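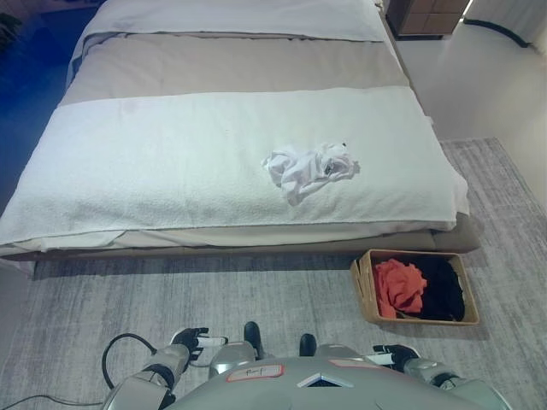

Gratwood Respite House: progress report to the Nelletti Fund
Period covered: February to May
Prepared by Haoran Han, program coordinator

We are past the halfway mark of the grant and I am really pleased with where we've landed. When we applied, the plan was to offer short overnight stays so that people caring for a family member at home could get a proper night's sleep while someone else took over. Gratwood had never done overnights before, only day visits, and there was a fair bit of nervousness (mine included!) about whether families would trust us with the hours between dinner and breakfast. They have, and then some.

Stays and bookings

Guests have stayed a combined 191 nights since we opened in February, spread across 20 families. The first fortnight was quiet, then the district nurses at Skirkthorpe began handing out our leaflet and the phone picked up almost straight away. Most families book two nights at a time. A few have asked for a full week, usually around a carer's own surgery or a trip interstate, and we have said yes wherever the roster allowed it.

We now have three bedrooms in use, as promised in the application. The third came on line later than planned. The door needed widening for a hoist and the builder found old pipework in the wall, which cost us most of March. The extra work came out of the contingency line and there is nothing further to pay on it.

Staffing

Overnight staffing was the part of the budget I worried about most, and it's still tight. We have filled three of the four night positions. The remaining shifts are being covered by day staff on overtime, and I don't want that to drag on through winter. The job has been re-advertised with the travel allowance included, and two people have already asked for the position description. One of them has a background in disability support and lives ten minutes away, so fingers crossed.

Everyone on nights has finished the medication and manual handling modules. The dementia training was booked through Ghaffari Learning and ran over two mornings in the dining room. It was excellent. The facilitator spent a good hour on what to do when a guest wakes at 3 am and wants to go home, and our team has been using her suggestions ever since: put the lamp on, make a cup of tea, sit down as well, leave the arguing out of it. The handover notes from nights are noticeably calmer reading than they were in February.

What carers are telling us

We ring each carer a few days after a stay. The calls were meant to take five minutes and they rarely do! People want to talk about what they did with the time. One woman slept until ten and then drove to the coast for fish and chips. A husband told us he had mowed the lawn without stopping to listen for the bell, and that it was the best he had felt since Christmas.

There were grumbles too, and fair ones. The pick-up time of 9 am is too early for people who have come here to catch up on sleep, so from May we have moved it to 11. The booking form asks for the same medication list twice. We are fixing that now. Two families found the hallway lights too bright overnight, and we have put in dimmers.

Budget

Spending is on track overall. Wages are slightly under because of the vacancy, laundry and linen are over, and food is right where we expected. The linen overspend comes down to me underestimating how often beds would be changed for longer stays. I'd like to move a small part of the unspent wages across to cover it and will send the variation form separately for your approval. The full ledger is attached as Appendix A.

Next few months

The main job is getting that last night position filled. After that we want to trial emergency stays, where a family can ring in the morning and have a bed by evening. Skirkthorpe's nurses have been asking for it since the start and have offered to help write the referral criteria. We will begin with one bedroom held free on weeknights and see how it goes.

We would also love to have someone from the Fund come out for a visit. Late afternoon is the best time, when guests are arriving and the kitchen smells of whatever is for dinner. Please ring the office and we'll set a place at the table.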